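Irnstead Woodworking Forum > Finishes > Oil vs. film finish on butcher block bench tops

We use cookies to keep you signed in and to measure traffic. Accept | Manage settings

grainraiser
Oct 22, 2020
I have a light wood bench top to refinish and I'm trying to settle on a schedule before the heating comes on for the winter. The surface is a glued-up slab, sanded to bare wood. It gets dry use only, no food, no standing water. Plastic bins and cups slide around on it all day. Candidates are a penetrating oil or a water-based satin film. The oil is easier to patch. The film should stain less. I want low glare under overhead lights. I don't care about color shift as long as the seams don't go dark.

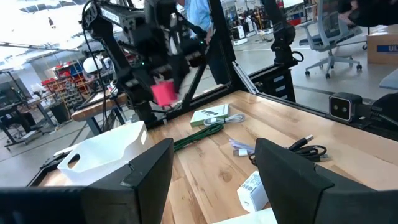
plankton_bob
Film, two coats minimum. Oil on a work surface never really stops being maintenance. You will be wiping on more of it every few months, and anything paper left on it overnight picks up a ring. Scuff between coats with 300 grit and don't lean on the edges.

grainraiser
Two coats of what, though? The local store carries Kadrić water-based in satin and matte, and the sheet for the matte says not for horizontal wear surfaces.

plankton_bob
Satin. Matte has more flattening agent in it and it burnishes where things slide. You end up with shiny tracks.

slowcure
I disagree on film. When it fails it fails at the glue lines first, where the strips move against each other, and then you are sanding the whole top back. Oil wears thin and you put more on. My bench in the shop at Jeltville has had nothing but oil and it looks the way a bench should look.

plankton_bob
What humidity does that shop run at? Glue line cracking is a moisture swing problem. If the room is stable the film stays put.

slowcure
It swings. It's a shop. That is my point. Most rooms swing.

On the question of mixed strips, which comes up every time. Light and medium strips take oil at different rates. Flood it, wait, wipe it all off, and check again before you walk away. The thirsty strips will go dull and the others will still be tacky.

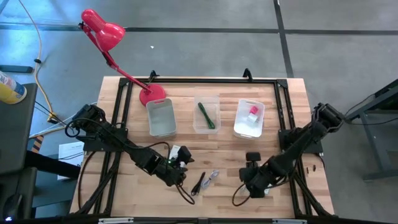 Butcher block with light and medium brown strips.

edge_banded
Has anyone checked whether the underside is sealed? Both of you are arguing about the top face. If one face is sealed and the other is bare, the slab cups regardless of product. Mine went nearly 3 mm out of flat before I worked that out. Same finish, same number of coats, both faces and the end grain.

grainraiser
Underside is bare. It is bolted to a frame, so I assumed the frame would hold it.

edge_banded
It will hold it until something splits. Are the bolt holes slotted across the grain?

grainraiser
Round holes. I can open them up.

edge_banded
Do that before any finish goes on. Seal the inside of the slots too.

slowcure
Agreed on both faces. Still oil.

plankton_bob
On glare, satin will show soft streaks under tube lights at a low angle. It is not a defect and you can't rub it out completely. If the streaks bother you, a gray pad and some paste wax will knock it down a bit, but then you can't recoat without stripping the wax. Decide before you wax.

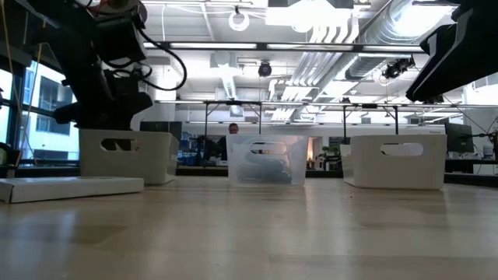 Schedule as I understand it (grainraiser, edited)

1. Unbolt the top, slot the holes across the grain.
2. Sand both faces, vacuum, wipe with a damp rag, let dry, knock down the raised grain.
3. First coat on the underside and end grain, then the top.
4. Scuff with 300, second coat, same order.
5. Leave the bins off until it cures. The can says 70 degrees for the stated cure time, and my room is colder than that by December, so I need to start soon.

slowcure
You could oil it and be done by tonight.

plankton_bob
And again in the spring.

Comments (3)

bromthorpe_joiner: Step 3 should include the inside of the slots, per edge_banded. You left it out.

grainraiser: Noted, will add.

quartersawn: Washers under the bolt heads or the slots are pointless. Snug, then back off a quarter turn.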